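The Villain Who Explains Himself: Monologue Length and Viewer Patience in Sakon of the Hollow Gate

Final project report, Popular Serial Narrative
Submitted by Ragnheiður Norðdahl
Saturday, September 21, 2024

1. What I set out to do

Sakon of the Hollow Gate is an animated fantasy serial in which a boy with a large sword is told, at regular intervals and by a range of people standing on cliffs, that he does not understand the true nature of the Gate. I have watched all of it. I have watched most of it twice, the second time with a stopwatch, and my roommate has asked me to mention that she was in the room for both.

My question was simple when I proposed it in August. The show has two main villains, Lord Branlow and the Albridge Regent, and fans treat them very differently. Branlow is loved. He has fan art, cosplayers and a long-running argument about his gloves. The Regent is mostly remembered as the person who was in charge after Branlow. I wanted to know whether the gap had anything to do with how much each of them talks.

The hypothesis in my proposal was that the Regent talks too much. I would like it on record that I was confident.

2. The two villains, briefly

Branlow appears in the second episode, disguised as a ferryman. He stays a ferryman for most of the first arc, giving Sakon advice that is good enough to keep him alive and bad enough to get everyone near him into trouble. When the disguise comes off, he explains that he has been feeding the Gate on broken promises, since a promise made to the dead can't be taken back and so never stops being owed. The rules of this get fuzzy later. At one point he seems to be powered by a library fine.

The Regent arrives after Branlow is sealed in the river. She wants to close the Gate for good, which sounds fine until we learn that everyone who has ever passed through it would stop having existed, including Sakon's mother and the only funny character. She has a real argument. She presents it to a council, a prisoner, a mirror and, in the snow episode, a horse.

3. Method

I logged every scene in which either villain speaks for longer than one exchange. A "monologue" for my purposes is any stretch of speech where nobody else gets a full sentence in. Gasps don't count as sentences. Neither does "You mean...?", which is said to Branlow so often that I gave it its own column.

I timed the subtitled version only. The dub cuts several of the Regent's speeches and replaces one with wind.

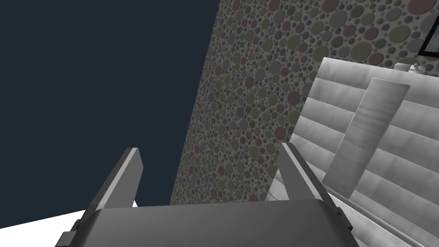
For audience response I used the comment threads on a fan archive run by a user called Hsieh, who has kept an episode-by-episode discussion going since the show first aired and who answered my emails with great patience. I read 1295 comments. I threw out anything that was only a quotation, only a picture, or an argument about shipping that had lost contact with the episode, and that left 1168. Each remaining comment was marked as positive, negative or neutral toward whichever villain it mentioned. A good many mentioned both, usually to be unkind to one of them.

4. Results

In total, Branlow monologues for 279 minutes. The Regent doesn't come close to that, even with the horse.

I checked this several times. I then checked whether Branlow was simply in more episodes, and he is, but the pattern holds per episode as well. The most popular villain in the show is also by a wide margin the one who will not stop talking. My hypothesis was wrong in about the most complete way available to it.

The comments were more useful than the stopwatch. Complaints that the Regent "goes on forever" turn up all through the second half of the archive, often attached to speeches that are shorter than Branlow's thoughts on rope. When people quote Branlow they quote him at length and from memory, with small mistakes that all seem to come from the same early fan translation.

5. Why this might be

The best explanation I have is that Branlow talks to people who can be hurt by what he says. His long speech on the ferry is given to Sakon, who is holding the one oar, and during it he works out that the ferryman knows his mother's name. By the end something has changed and they are still on the boat. The Regent's big speech to the council is better written, in my opinion, but the council already agrees with her. They nod. One of them is animated on a loop.

There is also the matter of staging. Branlow does things while he talks: he ties knots, he cheats at tiles, he eats an alarming amount of fruit. The Regent stands at windows. I began a table of the windows and my adviser suggested that I not include it.

Hsieh offered a different reading, which I think deserves space. In Hsieh's view the Regent's speeches bore people because she is telling the truth, and the audience figured it out before Sakon did. Branlow lies constantly, so you have to listen. I can't test this with the data I have, but I have thought about it more than anything I can test.

6. Problems

I was the only coder, and I like Branlow. I tried to correct for this by having a classmate mark a sample of the comments, but she came out liking him too, having never seen the show.

The archive's regulars are not a random group of viewers. Anyone still posting about a ferryman after all these years has a position.

The finale gave me trouble. Branlow and the Regent share a body for most of it and finish each other's sentences, and I could not decide whose minutes those were. I left the whole sequence out of both totals. If it were split evenly the ranking would stay the same. If it all went to the Regent she would still be behind, and I would owe her an apology for the title of my proposal, which was "Please Stop Talking."

7. Further work

Someone should do the dub. The wind scene alone has its own thread.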